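The Mirror on Clokora Street

My grandmother bought the house on Clokora Street for the stairs, which had 22 steps and a landing wide enough for a chair, and she spent the next fifty years complaining about them. When she died the house came to my sister and me, along with a tin of foreign coins, a piano with a family of moths in it, and a letter in her slanting hand that said only, "Keep the mirror. Sell the rest if you must, but be choosy about it."

We weren't choosy. We were tired, and it was January, and the heating had given up. The dealer from Teixeira came at four in the afternoon with his scarf up to his eyes and offered us 312 for everything on the ground floor, and my sister shook his hand before he'd got to the end of the sentence. But the mirror stayed. It went in the back of her car wrapped in two quilts, and I rode beside it all the way to Flornent with one arm around it, as if it were an elderly aunt who got carsick.
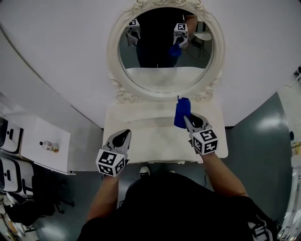 The mirror, above the white vanity table.

My sister hung it the very first evening, before the beds were made up, before we had found the kettle. I remember thinking it looked too grand for us. Grandmother used to say that a mirror remembers the faces it has been fond of, and when I was six I believed this so completely that I would go in each morning and smile at it with all my teeth, to be sure of my place. My sister, who was nine and knew everything, told me I would have to do it 200 times before it counted. I kept the tally in pencil on the inside of the closet door, and I got as far as 57 before the measles came and I lost heart.

I had forgotten all of it until that first night in Flornent. I'd gone up to wash my face, and I was standing there with my hair every which way, looking like a woman who had carried boxes since dawn, and for a moment I saw my grandmother's chin. It was only mine, of course. It had been coming along quietly for years – the same small stubborn square – and I'd never noticed it in any other glass.

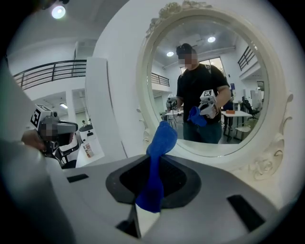 I called my sister up, and she came grumbling with a sandwich in her hand, and I made her stand next to me. She looked for a good long while, chewing. Then she said that I could have the chin and welcome, but she had obviously got the ears, and she pushed back her hair to prove it, and so she had. We laughed until the people next door knocked on the wall, and that was how we met them.

Later on we ate the rest of the sandwiches on the floor with a bottle of Istico, the sweet kind Grandmother used to hide behind the flour, and talked about the old closet door. My sister said the pencil marks must still be there. I said someone had surely painted over them by now. She was quiet a minute, and then she asked me how many I had left to go.

"A hundred and forty-three," I said.

She told me I had better start in the morning, then, and passed me the bottle.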